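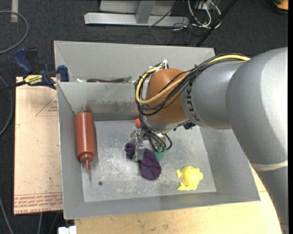 Arm faults out on pick, but only in one half of the bin

Forum: Cells, Grippers and Tooling
Started October 30, 2018

prikex_cell2
We have a KUKA over two metal bins, picking mixed items out of one and dropping them in the other. It ran fine through August. For the last couple of weeks it stops with a gripper fault while it is down in the bin. I clear it, jog up, start again, and it runs. Then it does it again. The log has 1037 picks in it since I started keeping track, and 73 ended in this fault. Nearly all of them are on the left half of the bin. Item type doesn't seem to matter much. Cloth is a bit worse than the hard toys.

I swapped the fingers and it made no difference. Any ideas before I start pulling the gripper apart?

bielecka_mt
What does the fault text say? "Gripper fault" could be the fingers not reaching position, or it could be the controller losing the gripper. Those are two different problems.

prikex_cell2
Communication timeout. I should have put that in the first post.

bielecka_mt
Then leave the gripper alone. It's a cable. You have the whole bundle running over the top of the arm and looping around that orange-brown joint housing, zip tied at the joint. When the wrist goes over to one side, something in there is getting pulled.

gamum_77
I'm not sold on that. A bad cable usually gets worse fast, and it would fault in the air too. I'd look at force first. That bin floor is scratched all over. If the fingers are hitting metal, you get a shock through the tool on every pick, and a loose connector will drop out for a moment. Check your Z height on the left side. Is the bin level?

prikex_cell2
Bins are clamped at the corner with a bar clamp. I checked level in August but not since. Most of the scratches are old.

Remedios Iglesias
I had nearly this same thing at Pundusside. Ours was the small connector under the wrist. The thin cables going down to the gripper had no slack once the wrist bent past a certain angle. Try this with the program stopped:

Go to a left side pick position in T1 at low speed.
Stop the arm and hit the E-stop.
Follow the proper lockout for your cell before you reach in.
Look for any cable that is tight.
Compare with a right side position.

Do not wiggle the connector with the drives on to see if it faults. One of our people did that and the arm moved when the program picked up again. No injury, but it was close.

gamum_77
Agree on the lockout part. Still think you should check the height.

nuria_p
Also, if you're clearing the fault and restarting from the pendant every time, please stop. If communication drops while the gripper is closed on something, the program may not know what it is holding. We dropped a part outside the bin that way. Make the restart go to a safe position and open over the bin first.
Nuria Peñalver

prikex_cell2
Did the slow jog. On the left side, one of the thin black cables is tight at the base of the gripper. On the right it has plenty of slack. I also checked height and the left side is 2 mm low, so gamum_77 has a point too.

I cut the ties, gave the cable more length, and tied it back looser. Did 50 picks on the left with no fault. Haven't touched the height yet because I didn't want to change both at once.

bielecka_mt
Replace that cable anyway. It has been bending at the same spot for weeks and the damage is inside where you can't see it.

gamum_77
50 is not many at your fault rate. Run a full shift before you call it fixed.

prikex_cell2
Cable is on order. I'll run it as is tomorrow at reduced speed with the new restart routine and post the log.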